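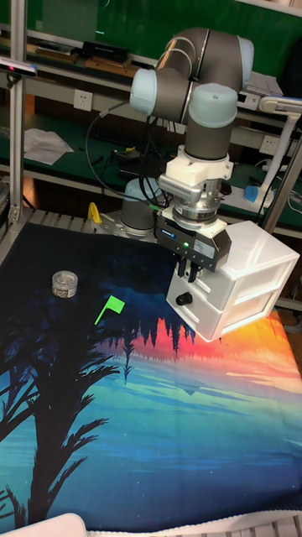 The little cabinet, the jar and the green flag, with the sunset spread out underneath.

THE KEEPER OF TWO DRAWERS

I was seventeen the January my aunt gave me the cabinet, and I want it on record that I loved it right away! Two drawers, white plastic, small enough to carry under one arm on the bus. The top drawer had a white knob and the bottom one had a black knob, and when I asked her why they didn't match she said, "Because they don't hold the same kind of thing, silly," and went off to put the kettle on.

She had run the game in Rusitville since 1975. It had no board, only the cloth, and oh, that cloth. Palm leaves in black, a sky so dark blue you could fall into it, and then pine trees hanging upside down in the red and orange where the water caught the evening. My cousins and I used to fight over who got to sit on the sunset side (I usually won, being the loudest).

The rules went like this. The cabinet was the Harbor Office and lived on the right. The clear jar was the Island, and the gray grains inside were its people, every one of them, which meant you never, ever shook it. The flag belonged to whoever was at sea.

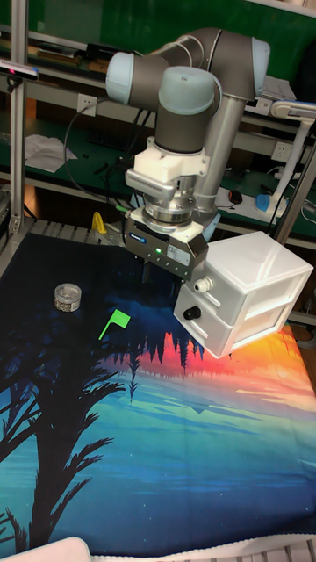
You began by asking the Office for a letter. White knob for news from home, black knob for news from away. My aunt wrote all the letters herself on the backs of receipts from Rodrigues, the hardware store, and she wrote them gloriously. Lost goats! A wedding on a raft! Once the whole Island was invited to a dance in Estico, thirty miles upriver, and we had to work out how to get them there without spilling anybody.

I can still feel how carefully I slid that jar across the turquoise part. My cousin held the flag out in front for a pilot boat and hummed the engine noise. We were three turns from the dance when supper was called, and we begged so hard that she let us eat with our plates on our knees.

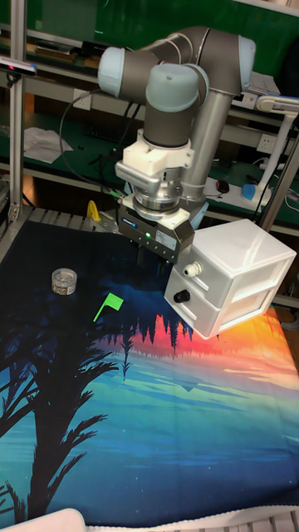
So when the cabinet came to me, I thought I knew what I'd find. I waited until the apartment was quiet, smoothed the cloth flat, set the jar down on the left and laid the flag beside it. Then I pulled the white knob. News from home: one receipt, her big loopy writing. "The goats are back. They had a marvelous time."

I laughed so loud the neighbor knocked on the wall.

The black knob took me longer. I made toast first. I washed a cup that was perfectly clean. When I finally opened it there was a whole stack of receipts in there, and every single one was blank on the back, and on top of them was a pencil, sharpened at both ends. 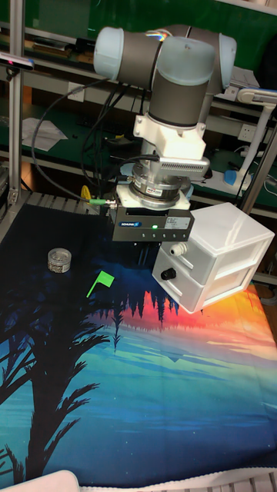 THE FIRST LETTER FROM AWAY

"Dear Harbor Office," I wrote. "We have reached Winia and the people here are wonderful. They have never seen a goat. Please send one by the next tide, and tell my aunt the sunset side is still the best seat."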